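Folding on a table vs. folding on the bed
Laundry & Linens > General chat
Page 1 of 1

pegbasket_jo
OK, I need opinions. I have folded on the bed my whole adult life and my back is finally complaining. My sister swears by a plain table at hip height with nothing on it except whatever you're folding. She says the bed is why my towels come out looking like sandwiches. Is she right or is she just being my sister?

Ruan Kruger
She's right. I switched in January and I'm never going back. A mattress gives under your hands, so you flatten one corner and the opposite one creeps in. On something hard you can take hold of two corners, pull, and the cloth stays where you put it.

thirdload
Disagree, sorry! A bed is huge. I can lay out a whole load and see every sock. On my kitchen table I get one towel open and then the pile has nowhere to live.

Ruan Kruger
Put the pile on a second table? I have the Zurnum folding one for the unfolded stuff and work on the other. It's 132 cm long, takes a bath towel with room left over.

thirdload
Oh sure, let me just go get my second table lol. I live in 300 square feet. My second table is the ironing board.

pegbasket_jo
An ironing board isn't a terrible idea for the pile though? I might try that tonight.

mossy_hem
Thin cloths are where I get stuck on a table. Towels are fine, they're heavy and they behave. But those light cleaning cloths slide all over and wrinkle up again the second I let go. I bought a big pack of the Zultex ones and I swear I spend longer on them than on the bedsheets.

Ruan Kruger
Do you fold cleaning cloths?? Mine go in a bucket.

mossy_hem
Yes I fold them, I have a drawer, leave me alone :)

baloyi_fan_309
Mossy, take them by two opposite corners first and give them a good tug on the bias, then turn and do the other two. Lay it down and sweep your forearm across from the middle out. Works on napkins too. I used to do table linens at a banquet place, on a busy Monday we'd get through 1,000 napkins, and you learn fast that tugging beats patting.

thirdload
Careful with pulling on the bias. I stretched a set of Eser napkins out of square that way and they never went back, they're all diamonds now. I only pull along the edges.

baloyi_fan_309
Fair, depends on the weave. A gentle tug, I should have said. If it's already a bit out of square then pulling the long diagonal makes it worse and pulling the short one fixes it, so look before you pull.

mossy_hem
Tried it just now with six of them and the short diagonal thing helped a lot. They still skate on the tabletop. I put a damp dish towel underneath and that held them, but then the cloths picked up the damp, so scratch that.

pegbasket_jo
Would a rubber shelf liner do it? I've got half a roll from when I did the cupboards.

mossy_hem
Ooh, maybe. I'll cut a piece tomorrow and let you know.

pegbasket_jo
Update from me: did one load on the kitchen table with the pile on the ironing board. Back feels fine, towels look better, and I knocked the ironing board over once. My sister has been informed and is unbearable. What do you all do about fitted sheets, same table or back to the bed?

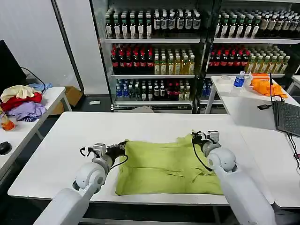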